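Skasteo revises cable marking rules for low-voltage wiring kits

September 30, 2025 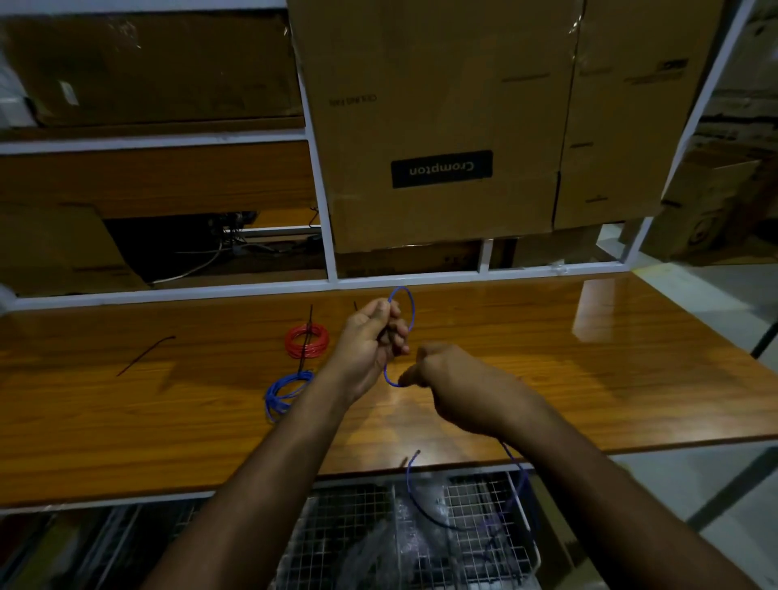
Skasteo has published a revised specification for the pre-cut wiring kits it supplies to control panel builders and maintenance workshops. The new document replaces the edition issued three years ago and changes how conductors are identified, how lengths are stated on the packaging and how spare wire is to be stored once a kit has been opened.

The main change concerns marking. Under the previous edition, a conductor could be identified by insulation colour alone if the kit contained no more than one circuit of that colour. Panel builders had complained that this left too much to the wiring schedule, particularly where a kit was split between two cabinets. All conductors longer than 30 cm must now carry a printed reference at both ends. Shorter links may still be supplied unmarked, provided they are bagged separately and the bag carries the reference.

The reference itself has been shortened. It consists of a circuit number, a dash and a single letter for the end of the run. The older format also included the kit batch, which made the print too small to read on thin insulation. Batch information moves to the outer label.

Lengths are to be given as cut length before stripping. The earlier text did not say which was meant, and suppliers had applied it in different ways. Eluned Rosser, who edited the revision for Skasteo, said the difference was small on a single wire but caused trouble in door looms, where slack is calculated in advance.

"If the drawing allows for the hinge and the wire arrives short by the stripped portion at each end, the loom has to be made again," she said. "We had the same question from several workshops and the document gave them no answer."

The section on storage is new. Opened coils should be kept to their original diameter as far as possible and secured at no fewer than two points if they are to be put back into stock. Ties must be closed by hand only, without a tensioning tool, and must not leave a visible mark on the insulation. Coils of different colours may be kept together if they belong to the same kit. Where they do not, they are to be stored apart even if the wire type is identical.

Stranded wire taken from a coil and not used may be returned if the remaining length is at least 16 m. Anything less is treated as workshop stock and may not be used in a panel that is to be certified against the kit number. Bech, which assembles pump control cabinets, had asked for a lower limit during the comment period. The request was not adopted, but the text now allows a customer to agree a different figure in writing.

Minimum bend radius is unchanged for fixed wiring. For wiring that crosses a hinge or a sliding tray, the specification refers to the wire manufacturer's figure and no longer gives a table of its own. The old table had been drawn up for one insulation type and was not reliable for thinner walls.

Brandiria and Treltuvier, the two firms that cut and pack most of the kits, took part in a trial of the new marking in August. Brandiria reported that printing both ends added about 3 per cent to packing time. Treltuvier gave no figure but said that its existing printers could handle the shorter reference without modification. Neither firm has announced a price change.

Kits packed to the earlier edition can still be sold and installed. They may not be relabelled as conforming to the new one, even where every conductor happens to be marked. Mixed use within one cabinet is permitted if the wiring schedule records which edition applies to each circuit.

The colour assignments themselves have not been altered. A proposal to reserve a separate colour for sensor returns was withdrawn after users pointed out that it clashed with existing drawings. Skasteo said it would look at the matter again when the section on screened cable is revised.

The specification is available to registered customers as a download. Printed copies can be ordered with the next kit delivery, and a comparison sheet listing the altered clauses is supplied with both versions.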